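Claltstead & Motaung Railway
Wanted: Trainee Firemen (and a Few People Who Can Use a Broom)

Last updated: April
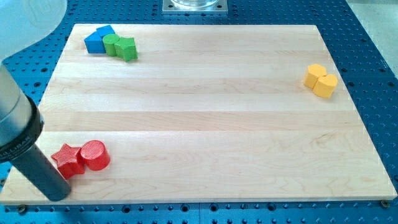

The short version

We run steam trains on a preserved branch line between Claltstead and Motaung, and we need more people to shovel coal into them. The work is hot, dirty and early. The pay is a bacon roll. If you are still reading, you may be our kind of person.

What you would be doing

Everybody starts as a cleaner. You will wipe down No. 436, our one working tank engine, with oily rags until your forearms match the paint. You will also empty the ashpan, clear the smokebox, fill the sand boxes and learn where the good shovel is hidden. After 40 turns as a cleaner, and a rules exam that has humbled at least one retired professor, you can move up to trainee fireman.

Firing is harder than it looks from the platform. No. 436 likes a thin fire, little and often, and tells you loudly when she hasn't got one. The climb out of Plodholm will show you everything you did wrong in the previous ten minutes. Corina Koller, who runs our footplate training, has seen all the mistakes and made most of them herself, and she is a good deal kinder about it than the engine is.

Driving comes later. Please don't ask about driving at the interview.

We also need

Guards. You get a flag, a whistle and all the questions about where the restrooms are.

Track gang. Gebhard Aigner's crew replaces ties in all weather, with a strong preference for sleet. More than 600 still to go on the Motaung end.

Fitters for No. 641, which has been "two years from steaming" for as long as most members can remember. The boiler is off, the tubes are out, and the left-hand cylinder is a matter of some debate. Boiler or machining experience is welcome. So is anyone who can get along with both sides of the cylinder debate.

Who we're looking for

You should be 18 or older for footplate work, or 16 for cleaning and station duties with a parent's signature. Footplate and track staff need to pass a medical, including a color vision test, which we arrange and pay for. You need to be able to climb a cab ladder, lift a full shovel repeatedly and take an instruction the first time it is shouted.

No railroad background needed. Former railroaders are welcome too, provided they can go a whole shift without telling us how it was done at their old depot.

Hours

Lighting-up turns begin at 4:30 a.m. and finish when the engine is put away, usually well after you told your family you'd be home. We ask for two turns a month between spring and fall. Winter is for maintenance and complaining – both are well attended.

We supply overalls, gloves and a locker that nearly shuts. Bring your own boots, with steel toes, and a lunch you don't mind tasting of coal.

How to apply

Send a note to Parvathi Marar at the Claltstead station office with your name, age, a phone number and which job you fancy. One page is plenty. She will invite you to an introductory morning at the shed, starting at 9 a.m., with a safety talk, a walk around the yard and a turn with the broom.

Applications for this season's cleaning roster close at the end of May. Track gang applications never close.

Print this page
E-mail this page

Recent items
Plodholm signal box: the stove is back
Eoin Horgan on packing a gland without swearing
No. 641 progress report (short)
Lost property: one left boot, size 11
Santa trains: early warning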